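BUS 3310 Small Business Finance
Unit 4 handout: Pricing and contribution margin
Instructor: Colin Gosling

Read this before the April workshop and bring a calculator. The spreadsheet is on the course page. If the link gives you a 404 error, log in first and try again.

1. What contribution margin measures

Contribution margin is the selling price of one unit minus the variable costs of that unit. Variable costs are the ones that go up when you sell one more: materials, packaging, sales commission, card fees, and piece-rate labor. Rent and the bookkeeper's salary stay out of it. What is left over goes first toward fixed costs and then, once those are covered, toward profit.

Students often mix this up with gross margin. Gross margin usually has some factory overhead in it, depending on how the books are kept. For a pricing decision we want the version with variable costs only.

2. Worked case: Villholm

Villholm makes one model of shelf bracket set and sells it to hardware stores at $100 a set. Variable cost is $60, so the contribution margin is $40 a set, or 40 percent of the price. Fixed costs are $8,000 a month.

Break-even is fixed costs divided by the unit margin: 8,000 / 40 = 200 sets a month.

Now suppose a buyer at Wragg asks for a 10 percent discount. The price drops to $90 and the margin drops to $30. If every customer got that price, break-even would go to 267 sets (rounded up). A 10 percent cut in price took away a quarter of the margin. Write this one down, it comes up on the midterm in some form.

3. Discounts for a single customer

A one-time order at a low price can still make sense if three conditions hold: the price is above variable cost, there is spare capacity, and the other customers will not expect the same deal. The third is the hard one to judge. Illton, the second case in your packet, gave a private discount and was matching it for most of its accounts within a year.

Spare capacity needs checking too -- ask the shop floor, don't read it off last year's plan. If the order pushes out full-price work, the margin on that lost work is a cost of taking the order. 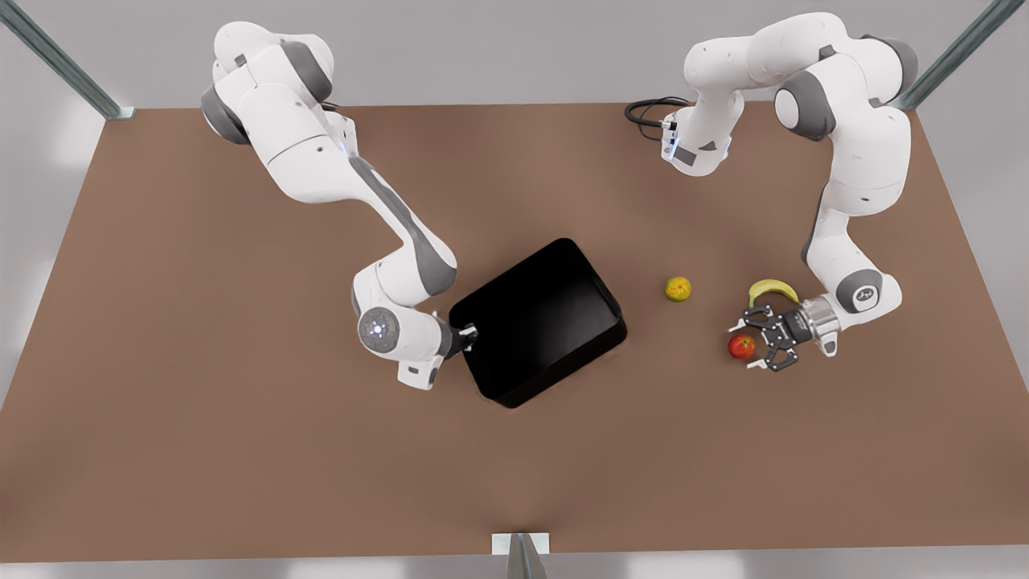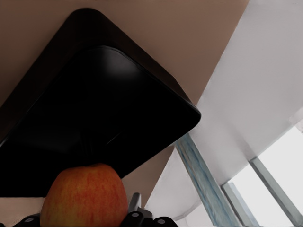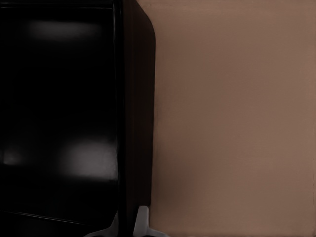 Computer renderings

4. When fixed costs change

Fixed costs are fixed only over a certain range of output. Caminero, the third case, could fill its orders from one building up to a point, and past that it had to lease a second. Rework the break-even each time a step like this comes up. Use the new total for fixed costs, and check whether the unit margin has changed as well, for example through bulk pricing on materials.

For the workshop

Do the Caminero break-even twice, with and without the second lease. Show the formula and label your units. Then write one paragraph on whether Villholm should accept the Wragg order if it applies to that customer only. State what you assumed about capacity.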